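Two-arm mobile unit: right gripper closes late and the cable loops keep snagging

Posted in Home and service robots > Setup and repair
2020-02-01

Karlijn De Graaf

I look after one wheeled two-arm unit that we run in ordinary homes, mostly floor clearing and table clearing. The base is an Inora, the arms and grippers came as a set from Lenodell, and the head camera is whatever Lenodell ships with the set. It has been in use since June and up to now all I had done was wipe it down and charge it.

Two problems, and I don't know if they are one problem.

First, the right gripper is late. I send close to both and the left one goes right away. The right one waits long enough that you can see it, then closes normally. It is worse after the arm has been stretched out toward the floor for a while. Force reading looks the same on both sides once they are closed.

Second, the black cables that loop out of the sides of the gripper housings catch on things. Chair legs mostly, and once the handle of a bag. I have not pulled one out yet but I did have the arm stop with an overload.

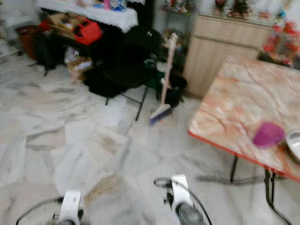

I have the loops set long because the manual says to leave slack for full wrist rotation. The manual gives a minimum of 80 mm past the housing and I left a good deal more than that. Both sides are the same as far as I can tell.

What I have tried so far: restarted everything, swapped the left and right fingers, ran the homing routine twice, and dropped the speed. Swapping the fingers changed nothing. Dropping the speed made the delay harder to notice but it's still in the log.

Also, the head camera picture smears whenever the base turns. I don't mind that if it is normal, but if it affects the grasping I would like to fix it while I have the covers off.

Should I order a new gripper or is there something to check first?

Kolbrún Dalsgaard

Don't order anything yet. If it closes with the right force once it starts, the motor and the gears are probably fine. A late start that gets worse with the arm extended sounds like the cable or the connector at the wrist. I had the same thing on an older Lenodell set and it was the connector.

Go in this order.

Power off at the base, not from the tablet, and wait for the lights on both wrists to go out. Rest the arms on something so they don't drop when the brakes let go. I use two folded towels on a low table.

Take off the right housing. Four screws, and the two at the back are longer, so keep them apart. Put the long ones in the front holes and they will touch the finger carriage, and then you have a new problem.

Look at the signal connector before you touch it. On mine the latch was closed on one side only and the plug sat a little crooked. Unplug it, check for a bent pin, and push it back in until both sides of the latch click. Then follow the cable back to the first clamp. If the clamp is tight and the loop is on the wrong side of it, every long reach pulls on the plug. You want the slack between the clamp and the connector. A big loop on the far side of the clamp does nothing for you.

Do the left one too while you are there so that both match.

After it is back together, go into the service page and clear the retry counter for each gripper. Open and close each side 200 times with the arm folded, then the same with it stretched down to the floor. Write down the retries for each. Left and right should be close. If the right side climbs only when it is stretched, the cable itself is broken inside and you replace the cable. It is a cheap part compared to the gripper.

About the snagging. Shorten the loops to what the manual says and put a soft sleeve over each one, fixed at both ends. I use the Edov braided kind – the split type opens up and then the edge of the sleeve catches too. Turn the wrist by hand through its whole range before you power up and watch that the loop never goes tight. If it does, give it a bit more and try again.

Josiane Guillot

mine was just dirty. clean the rails with a dry brush and see

Đạt Kiều

Agree with Kolbrún on the connector. Two things to add.

The manual wants the finger rails cleaned and greased every 2000 cycles. If you have been going since June you are well past that. Hair and floor dust get into the rail from the front. Brush it out dry, wipe, then a very thin film of grease. I use Maruyama white grease. Too much is worse than none when the gripper works near the floor, it turns to paste. I don't think this is your delay, though, because a dry rail usually shows up as a higher force reading and you say yours are equal.

On the camera. Smearing while the base turns is normal indoors with the exposure on auto. It only matters if the software picks a grasp from a picture taken during the turn. There is a setting called settle time under the base menu. Mine came set to 200 ms, and I run 800. The robot stands there a little longer before each reach but I get fewer misses. You can also fix the exposure shorter and turn on more lights. White tile floors throw back a lot of light, so check for glare after you change it.

And redo the wrist calibration once the housings are back on. Homing is a separate routine and does not cover it.

Karlijn De Graaf

Thanks all. Opened the right side this evening. The latch was half closed, and the clamp was on the wrong side of the loop like Kolbrún described. Pins look straight. Rails were pretty bad on both sides, so they got cleaned as well.

With the arm folded the two sides now show the same retries. I still have to do the stretched run, and I am waiting on sleeves. Settle time is at 800 for now.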